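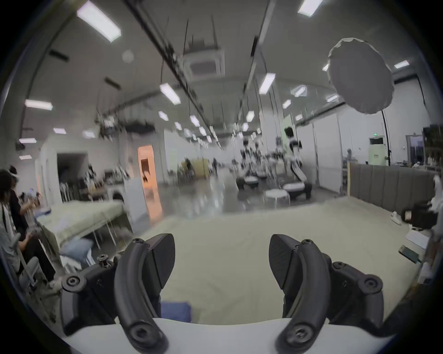
Floor mats in the long hall: cloth folding and floor protection

Posted in: Facilities and Shared Rooms, Nadville site

rgalli_facilities
14 Jan 2022
Members are asked to comment on the proposed rule for the large hall. The draft states that all folding of cloth is to be done on the pale mat and never directly on the concrete. It also states that bags are to be kept off the mat at all times. Comments will be passed to Mr. Zein before the rule is issued.
Rebecca Galli

e.cervantes
I support the first part. The polished concrete shows every mark, and dust from it transfers to dark fabric. Denim suffers most in my experience. I would add that shoes should be removed before stepping on the mat.

OBellini
I must disagree with the previous comment. The hall is a through route to the rear doorways, and the mat takes up a good deal of the floor. Asking people to remove shoes each time they cross is not practical. A clear path along one side would serve better.

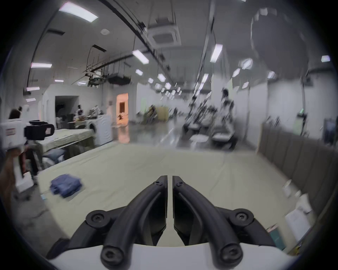 Mat and folded blue cloth, with the covered table and washing machine beyond.

r_ignacio
With respect to bags, the draft should say where they are to go. At present they collect under and beside the table with the cream cloth. That is close to the washer, and access to its door must remain clear. I request a shelf on the opposite wall. The Usden catalog lists one at 107 dollars.

OBellini
The shelf would be a reasonable purchase. I remain opposed to the shoe rule.

e.cervantes
Mr. Bellini's point about the path is accepted. May I ask whether the mat itself is washable? Our former mat, from Cattaneo, was not, and it had to be replaced after 13 months.

rgalli_facilities
The supplier, Rovora, advises wiping with a damp cloth only. Replacement would cost 300 dollars. The shoe rule will be listed as a recommendation. The shelf request has been forwarded, and the counter by the doorway will be reviewed at the same time, as it also requires clearing.

r_ignacio
Thank you. Please confirm the measurements of the shelf before it is ordered.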